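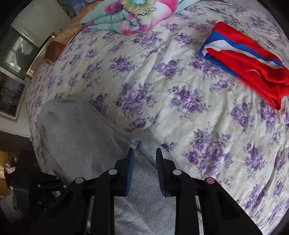
Page 7

Deltgate Guest House: Bedroom Safety Check, Room 3

Linen first, then the bed, then the floor.

[x] Sheet. Purple roses on white, soft and wrinkled, and what a cheerful print! No tears found. Pull it smooth before the next guest.

[x] Gray cloth. Fleecy and lovely to touch. It was bunched up on the bed, so shake it out and check the hem for loose threads.

[x] Pastel blanket. Folded already, great start. No scorch marks found.

[x] Red, white and blue cloth. Folded too. Stays on the bed or the shelf, never over the lamp.

[ ] Mattress. Turn it on Tuesday. Two people for this one, please, and bend your knees.

[x] Bed legs. All tight, no wobble. So much better than last time!

[x] Heater. 3 feet clear on every side.

[ ] Smoke alarm. Chirped once during the test. New battery from the Skurent box, then test again.

[x] Walkway. Nothing to trip on between bed and door.

Two items open. Really good room otherwise, keep it up!

Checked by Upadhyay

Print this page | E-mail this page

Contact | © Deltgate Guest House | Back to top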